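机器人怎么知道芯片该往哪儿放?
给小朋友的科学角 文/Caroline Mugo

小朋友,你搭过积木吗?眼睛看着,手就跟着过去了,好像一点儿也不用想。可是机器人要做同样的事,得有好几个程序在背后帮忙呢!

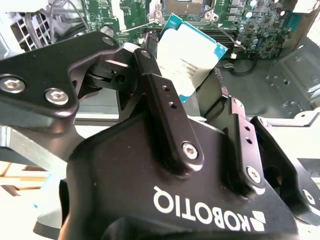 我们先说说“看”的程序,工程师管它叫“感知”。相机给程序的,其实是一大堆数字,每个小点有多亮、是什么颜色,都写在里面。程序要从这堆数字里找出线索:哪儿是芯片的边,哪儿是它的角,绿色主板上那个带金属框的方形插座又在哪里。芯片拿歪了也不要紧,程序会算一算它歪了多少,再告诉机器人应该转多少。

接下来轮到“规划”程序出场啦。它有点像你出门前在地图上画路线:从这里走到插座上方,路上不能碰到旁边细细的金属杆,也不能撞到那些圆柱形的电容(电容是帮电路存一点点电的小零件)。Teshome实验室的Rehema Langat阿姨告诉我,她们的规划程序每次会先想出100条路,再从里面挑一条最稳当的。100条呀,换成我,早就想得头晕了!

路线选好了,还要有“控制”程序来管着手。它一遍又一遍地问:现在到哪儿了?偏了没有?夹得太紧了吗?偏了一点点,就马上改一点点。你端着满满一碗汤慢慢走的时候,脑子里做的也是这件事。

芯片和插座都很娇气,方向不对的时候可不能硬按。所以Rehema阿姨在程序里写了一条规矩:要是感觉到推不动,就停下来,退后一点,重新看一看。

想试试吗?请一位朋友闭上眼睛,手里拿一块方积木,你只能用“往左”“往右”“转一点”“往下”这几句话,帮他把积木放进盒子的角落里。玩过七次以后,再换你来闭眼睛。记得把你们说过的话写下来,那就是你们俩的第一个小程序啦!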